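Spring walkthrough notes for the Pisholm Hall snack counter and kitchenette, May 2025. Same checklist as February, with my comments added under each item. Last time we had nine things to fix and this time it's a much shorter list, so well done to everyone who works the Storton Road side!

## 1. Entrance and floor

- [x] Door opens fully and closes by itself
- [x] Mat lies flat, no curled corners
- [ ] Floor dry and clear around the sink

Comment: the new mat is wonderful. It grips, it's heavy, and it doesn't creep toward the stairs like the old one did. The sink area fails only because of the drip under the trap – a bucket isn't a repair. Please get a washer on it before the summer program starts.

## 2. Counter and display

- [x] Stands steady, no cracks or sharp edges
- [x] Wrapped goods only on open shelves
- [x] Allergen card facing the customer
- [ ] Price labels readable

Comment: clear stands are so much easier to check than the old wire racks. Wipe them with a soft cloth and plain dish soap; the blue spray clouds the plastic. Candy bars with nuts stay together on one tier, and the allergen card goes next to that tier.
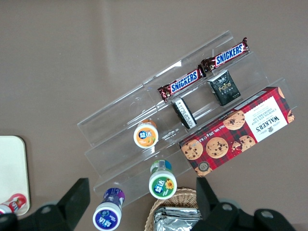
Price labels have faded again on the window side. Reprint in black and swap them out every 3 months. I'd love to see the larger type we tried at Certhorpe, which people could read without leaning over the counter.

## 3. Cold items

- [x] Fridge at or below 40°F
- [x] Thermometer on the middle shelf
- [x] Raw food kept out of this fridge
- [ ] Log filled in morning and afternoon

Comment: the fridge is holding beautifully. The log has two blank afternoons, both on days with a big booking, and those are exactly the days when the door gets opened most. Fill it in when you take the lunch order out and it'll become a habit.

Sandwiches: sealed, dated, and out of the fridge for no more than two hours. Anything past that goes in the trash, even if it looks perfect. Baskets are fine for serving wrapped food, but shake out the crumbs and check the weave for loose ends first.

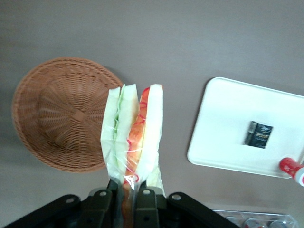
Date stickers go on the flat side of the pack, where they don't wrinkle. The Xu Bakery delivery comes with its own dates, so don't put ours on top.

## 4. Electrical

- [x] Kettle cord clear of the sink
- [x] Outlet covers intact
- [x] No extension cords in use

Comment: a full pass, and the first one ever! The 2000-watt heater has gone into the locked closet, and I'd like it to stay there. Kettle and microwave are now on separate outlets, too.

## 5. Fire and first aid

- [x] Extinguisher gauge in the green
- [x] Fire blanket on its hook
- [ ] First aid kit complete

Comment: the kit needs blue bandages and burn gel. The posted room limit is still 49, so please move the sign back to eye level now that the bulletin board is up.

## To do before the next walkthrough

- Washer under the sink
- New price labels, large type
- Bandages and burn gel
- Room limit sign moved

Score: 22 points, our best so far. Leave the signed copy in the folder by the fridge and send me a scan.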